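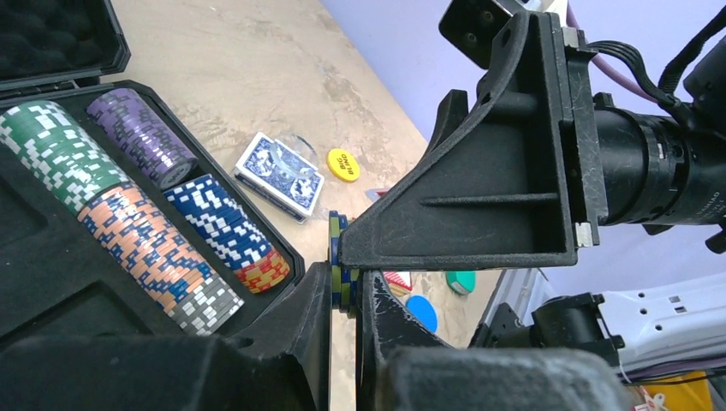

Front porch, part 1

Zane Org
2024-10-21
We picked the plan for the house in Dradness. It's the Nandik, a one-and-a-half story with a full-width front porch. Thread on how the front of it changed between the catalog drawing and what we're building.

Zane Org
The catalog version has a 44 foot front with two dormers and a gable over the garage. The garage gable was taller than the main roof looked from the street, so we had it lowered.

Zane Org
Gudrun Amundsen redrew the front elevation for us in August. She kept the porch posts square and moved the front door off center so the stairs inside would fit.

Zane Org
Porch is 172 square feet on the new drawing. The original was deeper, but our front setback wouldn't allow it.

Zane Org
Windows: 4 on the first floor facing the road, all the same height. The catalog had a picture window on the left side. We dropped it. That room gets afternoon sun and I didn't want to deal with shades.

Zane Org
Siding is lap on the main walls and shingle in the dormers. Georgiou priced both. Shingle for the dormers only added $452, so it stayed in.

Zane Org
Stone on the porch base is still open. The drawing shows it wrapping the corner and going two feet down the side. I'd like it to run back to the chimney. Waiting on a number.

Zane Org
Someone asked about the Clirkura plan, which was our second choice. Same width, steeper roof, no porch. Gudrun liked it better than this one. We wanted the porch.

Zane Org
Part 2 will be the back of the house, once the deck drawing is done.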